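Sharing a Bench With a Robot Arm: Workshop Tips

Filed under: Bench and shop. Posted by Maja Wróbel, 27 April 2022

Kerura repairs and repacks small household goods. An arm now does part of the handling, and the people who used to do all of it sort, inspect and set up. The tips below come from the bench staff.
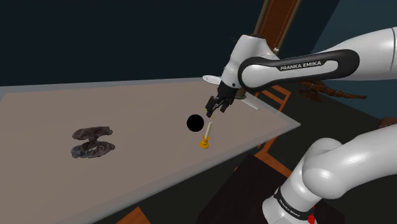
Handling work with a candlestick, rendered in simulation.

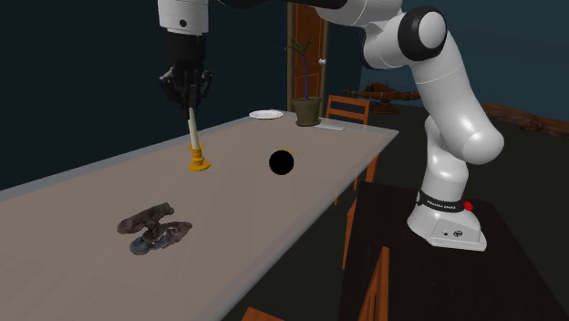
Simulate a new item first. Any item with a thin or tall section is tried in software before it goes on the bench. Setup time moved from the floor to the desk, so allow for it in the shift plan.

Keep the item list short. Ours has 1104 entries. Thirumalai Annamalai merged duplicates in August and the number of failed lookups dropped. If two items can be gripped the same way, give them one entry.

Clear the bench at handover. Pens, tape and coffee cups go on the side shelf. The outgoing operator signs the sheet; the incoming operator checks it before pressing start.

Wipe the fingertips every 11 cycles when handling wax. Use a dry lint-free cloth. Solvent swells the pads. Stop the arm first and wait for the controller to show idle.

Set the release height low. Start 2 mm over the surface and raise it only if the base drags. Bell-shaped and ringed bases tip easily when dropped.

Rotate the people too. Watching an arm is more tiring than packing by hand. We tried two-hour blocks and went back to 45 minutes. Jayanthi Gounder keeps the rota and swaps inspection with monitoring at each change.

Log stops by cause. The first quarter gave 3247 stops, of which 2599 were operator pauses to move something on the bench. Most of these went away once the side shelf was fitted.

Keep hand skills current. Each packer does one manual shift a week. When the arm is down for service, orders still leave on time, and new items are easier to set up for someone who has packed them by hand.

Spare pads are in the drawer marked Tsuji. Reorder at two pairs.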